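The table in July light

When we moved to Vimoncombe, I promised myself that I would not buy any furniture for the first winter. We had two chairs, a mattress and a kettle, and I thought this was enough until we knew how we want to live in the rooms. The promise held until July. Then I saw a table in the window of Zarei, the second-hand shop near the station, and I went in only to ask the price.

It was 2000 dollars. I went out again. For that money I could have a new one with six chairs from a catalogue, and I said this to myself all the way home. Two weeks later I was back with a tape measure and a blanket for the car, and of course the table does not fit in our car, so they delivered it for an extra fee which I prefer not to write down.

I grew up with a table that was always covered. There was a cloth for the weekdays and a better cloth for guests, and on top of the better cloth a sheet of clear plastic, so the good cloth also was never touched. I was perhaps twelve when I first saw the wood under it, on the day my parents changed the kitchen floor. It was a very ordinary brown. I remember I was a little disappointed, but I liked to put my hand on it.

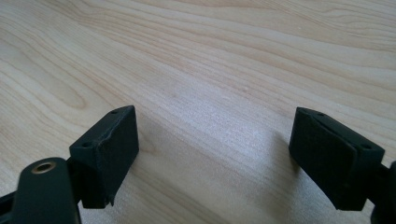 A bare table needs some getting used to. I still reach for a cloth when the plates come out, and I have to tell my own hand to leave it in the drawer. The colour is also paler than I remembered from the shop, where the lamps are yellow and everything looks like honey. At home it is more cream and beige, a little pink in places, and the grain makes long ovals with darker brown lines, like the height lines on a walking map. When the light is strong the middle goes nearly white and you lose the lines completely. I have learned to sit on the other side at breakfast, otherwise I cannot read the newspaper without making small eyes.

The question of what to put on the wood took me much longer than the question of buying it. I read many pages on the internet and they disagree strongly. One person says oil twice a year, another says oil makes pale wood yellow and you will regret it for ever. The man in the shop said soap, only soap, the white flakes dissolved in warm water, and wiped on with a cloth you have squeezed well. I bought a packet of flakes from Plelleck, as it was the only one at the hardware store, and also a small tin of Inumico wax in case I change my mind. The tin is not open yet.

So, soap. I do it in the evening, after the dishes, and leave it for the night. You should wipe always in the direction of the grain, which on my table is a nice theory, because the lines go across on the slant and then bend away. I follow them as well as I can. It is a bit like mowing a lawn that has a river in it. My husband goes straight from left to right and his half looks exactly the same as mine.

What I did not expect is how the table changed our habits. Before, each of us ate where it was warm. Now the bills, the mending, the seed packets and the dough all come to the same place, and somebody has to clear it before dinner. We have one rule, no hot pots without a board under them. I was the first to break it, with the rice, and there is now a faint ring near my place. I tried more soap and then I tried lemon, and I think the lemon made it worse.

Next is the matter of chairs. The two we have are too low, and when I sit down the edge comes nearly to my ribs. Zarei has a set of four in the back room, but one has a loose leg and they will not sell the others separately. I will go and look again when the rain stops.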